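The Waiting Room: an installation about being sorted

Project report, Interaction and Media Studio, spring term
Group: Merja Ruotsalainen, Kastriot Tomić, Tuulikki Saarela
Supervisor: Vratislav Murín

1. Starting point

Our project began with a letter. Tuulikki had applied for a room in Metside, a student housing area in Jandelholm, and she was refused by an automatic scoring service. The letter gave a number but it did not say what the number was made of. We asked the housing office, and they told us that they also did not know. We wanted to build a work in which visitors meet this situation with their own body, in a small and harmless form.

2. The work

The Waiting Room has two chairs, a ticket machine and a screen. The visitor takes a ticket and answers five questions. Some of them are usual for an application (how long have you lived at your address?) and some are strange (do you finish books you do not like?). After that the screen tells the visitor to wait. The waiting time is decided by the answers, and it can be anything from four seconds to six minutes. The rule is never shown.

We discussed for a long time if the rule should be random. Kastriot was for it, as it would be easier to program. Merja wanted a real rule, so that a visitor who came back could try to find it. We chose the real rule. It is written on paper and kept in a closed envelope on the wall.
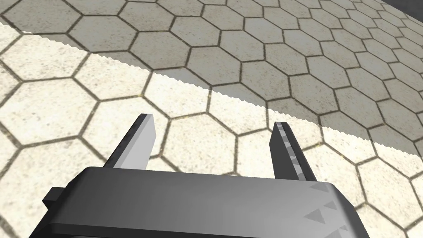 Illustration: computer rendering, Ceston image archive

3. Sources

The most useful text for us was the course reader by Jouko Toivonen, especially the chapter on forms and queues. He writes that a form already decides which persons can exist in the office. We also looked at older works with tickets and counters, and we noticed that many of them make the office look cruel. We tried to avoid this. Our screen is polite, the letters are large and the colours are soft.

4. Exhibition and results

The work was shown in April in the lobby of the Siddiqui building. We saved no names and no answers, only the waiting times. We also left a notebook on a table by the door. Many comments were about fairness. One visitor wrote: "My friend waited less and I want to know what she said." Another one had changed all the answers on the second try and was angry that the wait became longer.

We had expected people to leave during the long waits. Most of them stayed, and some began to talk with the person in the other chair. This was the part we had planned least.

5. Problems

The ticket paper was too thin and it stuck in the machine on the opening evening. The Finnish version of question four was also not the same as the English one, and this changed the result for some visitors. We corrected it the next morning, but the waiting times from the first evening cannot be compared with the others.

If we show the work again, we will add a third chair and open the envelope on the last day.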